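Notes for the snack table talk, Drerevcombe, 7 June 2021

**Opening (3 min)**

Say hello, check the back row can hear. This talk is about laying out a small table of things for a break: a tray, some packets, something to drink, something for people's hands. I wrote the first version for the Metier staff day in October and have cut it down a lot.

Ask who has set up a break table. Wait for hands.

**Part one – the tray**

- Put the tray down first and leave it empty for a minute.
- Place everything else next to it, then decide what goes on.
- Chips beside the tray, cookies to the right of the chips.
- A pale tray on a dark table is easy to find from the door.
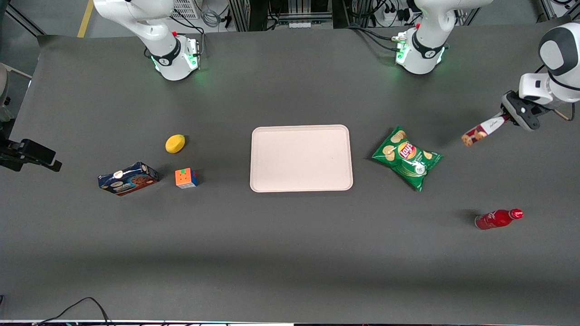 - Bags take up more room than people plan for. Lay's bags have those wide crinkled ends, so set them at an angle or they push into the next thing.
- Open packets at the table, not in the kitchen.
- Bottles: stand them up once the layout is settled. A bottle on its side will roll if someone leans on the table.

Pause for the Brestemia question – they always ask about cups. Answer: cups go on a second table.

**Part two – something to pick up**

At Appiah we fed 12 people on one table, and the snacks were gone before the talking was. A puzzle or a cube gives the quiet ones a reason to stay. Keep it in open space near the front, away from anything greasy. Mention cables here too – if the table backs onto a shelf with wires, keep food and drink forward of it. 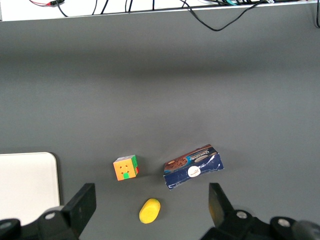 *Slide 2: Rubik's cube on the gray tabletop, white board to the left, cables along the back.*

**Part three – clearing up**

- Sealed packets go back in the box first.
- Wipe the tray before it is stacked.
- Check under the table for caps.

Handout is on the chair by the door. If time is short, skip part three and go straight to questions.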